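Anghel Fabric Dye for Black and Dark Clothes

Home > Laundry and Clothes Care > Dyes

Anghel Black is a powder dye for bringing faded black clothes back to an even colour. It works in a washing machine or by hand in a bucket. One pouch dyes one full set of clothes, such as a pair of trousers and two T-shirts. The dye is mixed and packed at our unit in Skomcombe.

Sold in single pouches and in boxes of 6. Trade tubs are made to order for theatres and uniform hire firms.

What it works on

Cotton, linen, viscose and ramie take the full colour. Cotton and polyester mixes come out a shade lighter, depending on how much polyester is in the cloth. Wool and silk can be dyed by hand only, at a lower heat. Pure polyester, acrylic and nylon will not take this dye, and neither will anything with a waterproof coating. Stitching is often polyester even when the cloth is cotton, so seams may stay the colour they were.

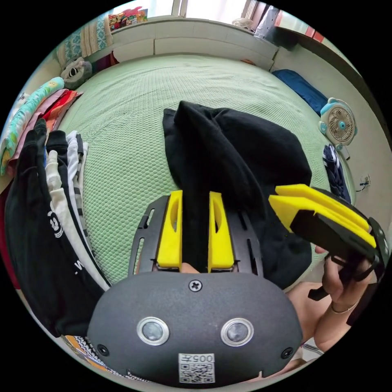
Black fades unevenly. Knees, cuffs and collars go first, then the creases where a garment has been folded in the same place for years. Before you order, lay the item out on a bed, as with the black garment here, and open up the folds to look at the whole of the cloth by daylight. If the colour has gone brown or green in patches, wash it once without softener and look again when it is dry. Softener left in the cloth stops dye getting in. Bleach marks will darken but may still show – we suggest two pouches for those.

Using it in a machine

Weigh the clothes dry. Wash them and leave them damp. Empty the pouch into the drum, add the salt, put the clothes on top and run a full cotton cycle at 40 degrees with no pre-wash. When it has finished, run the same cycle again with your usual detergent. Then run the empty machine once more before putting anything pale in it.

Salt is not included. Use plain table salt or dishwasher salt.

Using it by hand

Dissolve the powder in a jug of warm water and add it to a bucket or steel sink. Stir for the first quarter of an hour, then now and then for another 45 minutes. Rinse in cold water until it runs clear. Wear gloves. The dye marks enamel and grouting. 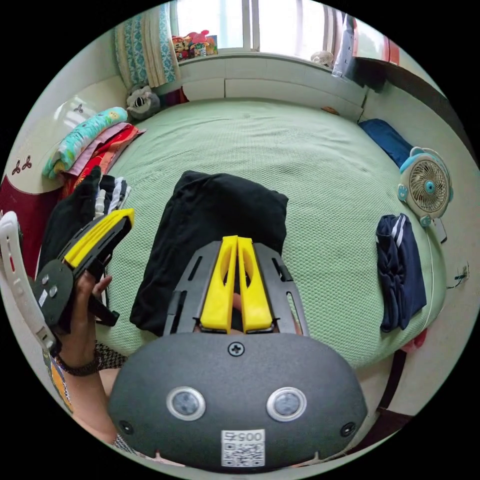

Black garment, folded. Store dyed items away from pale clothes until they have been washed twice.

Aftercare

Wash inside out at 30 degrees with other darks. Dry out of direct sun. Some colour will come out in the first few washes, and a damp dyed shirt should not be left on a white sheet or towel. Items with white stripes or piping will lose the contrast if the white part is cotton.

Delivery and returns

Orders placed before 2 pm leave Skomcombe the same working day. Delivery takes up to 5 working days. Unopened pouches can be sent back for a refund. Opened pouches cannot, as the powder draws in damp.

You can also buy the single pouches over the counter at Stelstead Haberdashery and at the Grullcombe market stall. The stall is closed throughout July.

Colour matching

Lenuța Anghel answers questions about fabric mixes by email. Send a photo of the care label and say how old the item is, if you know. She cannot match a navy or charcoal from a screen, so please post a swatch for those.

Product details

Colour: black
Form: powder
Trade tub: 1,000 g
Keep dry and out of reach of children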